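My notes on cold room thermometers and data loggers, all posts in one thread
1/ Several people asked me to put these posts together, so I do it now. I work with temperature control in a small food business. I am not an engineer.

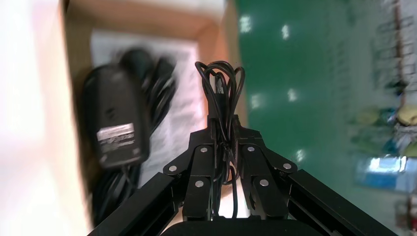 Last edited by the author: April 2026

2/ We have two cold rooms and one freezer room. For many years we wrote the temperature on paper, morning and evening. Paper is fine if the person really looks at the display. Sometimes the person only copies the line from the day before.

3/ So we bought loggers. A logger is a small box which measures the temperature and saves it. You set the interval, you leave it in the room, and later you read the data on a computer. That is the complete idea.

4/ The first one we used was the Jalberg. It has its sensor inside the case. For this reason it reacts slowly. When you carry it from the office to the cold room, please wait before you believe the number. I wait 24 minutes. The manual says less, but I trust my own test more.

5/ The second one was the Munel, with a probe on a cable. The probe reacts much faster. It also notices every door opening, and the graph looks like the teeth of a saw. My manager saw the first graph and was alarmed. The food was fine. It was only the air.

6/ This was my first real lesson. Air temperature and food temperature are two different questions. Before you buy, decide which question you want to answer.

7/ If you want the food temperature, you can put the probe in a small bottle of glycol. The liquid changes slowly, in a similar way to the food. I use food-safe glycol and a bottle with a tight cap. Write on the bottle what is inside, very clearly, in big letters.

8/ Where to put the logger: not in front of the fan, not on the floor, not directly at the door. I put ours on the middle shelf at the back, and a second one near the door at the height of my shoulder. The one near the door is always warmer. I want to know how much warmer.

9/ Memory. The Jalberg keeps 3,000 readings. With one reading every six minutes, this gives twelve and a half days. I made this calculation too late, and we lost part of October. The logger was full and it simply stopped. It gave no sound and no light.

10/ Some loggers write over the oldest data when they are full, and some stop. Both can be right. You must know which one you have. On ours it is a setting in the second menu, and the name of the setting is "Wrap". I did not understand this word. Now I do.

11/ Batteries. Cold makes them weak. A battery which shows half full in the office can show empty in the freezer room. I change them on a fixed date and I don't look at the little battery picture anymore. In the freezer room I use lithium, if the maker permits it.

12/ Change the battery outside the cold room, and let the logger become warm first, in a closed plastic bag. If you open a cold logger in warm air, water comes on the circuit board. I destroyed one Munel in this way. It was new.

13/ Checking the accuracy. Teresa Ní Mhurchú taught me the ice method, and I am still grateful. You need crushed ice made from clean water, a little cold water to fill the gaps, and an insulated cup. Stir, wait, stir again, and put the probe in the middle. It should not touch the wall of the cup.

14/ A good probe shows 0 °C, or 32 °F, within the tolerance that is printed in its manual. If it shows 0.3 too much, write it down. Do this every time, with the date and the serial number. One bad reading tells you very little. A row of readings tells you that the probe is drifting.

15/ Please don't put a logger with an internal sensor directly in ice water, even if the box says "splash proof". Splash is a different thing from swimming.

16/ The ice method checks only one point. For a freezer it is not enough. We send the freezer probe once a year to a laboratory and it comes back with a certificate. The certificate expires, and I also forgot this one time.

17/ Alarms. In the beginning I set the limit very tight and with no delay. The result was many messages at night, all from normal defrosting. After one week people turned off their phones, and then the alarm had no purpose.

18/ Now the alarm has a delay of 48 minutes. Our defrost is shorter than that. Look at your own graph before you choose, your cooling unit is surely different from mine. For medicine or vaccines the rules are other rules, and I am not the person to ask.

19/ Noreen Heffernan wrote to me to ask about the Brophy display thermometer, the one with the magnet on the back. I have one. The display is large and the numbers are easy to read with gloves and a foggy face shield. The magnet is too weak for a door which people close with the foot. I added a cord.

20/ The Brophy has no memory except the minimum and the maximum. For a quick look this is useful — you reset it in the evening and in the morning you see the warmest moment of the night. But it does not tell you when it happened, or for how long.

21/ On the Jarkar software: it is slow, and it saves the dates in day-month order even when the computer is set to American format. I noticed it when I had data from a month that had not come yet. Check your export before you send it to an inspector.

22/ I also save every file two times, one copy on the office computer and one on a drive in another building. The file name is the room, then the year, then the month. Please don't name your files "new" and "new2". I have a folder full of those and I can't open it without a bad feeling.

23/ Somebody asked if wireless loggers are better. They are more comfortable. But our walls are thick panels with metal on both sides, and the signal is poor when the door is closed. If you try wireless, choose a model which also saves inside the logger, so that the gap is filled later.

24/ I have not yet tested any logger with two probes. A colleague will lend me one, and I will add a post under this one when I have used it in the freezer room. If you know a good wall bracket for a round cable probe, please write me, the one we have now is tape.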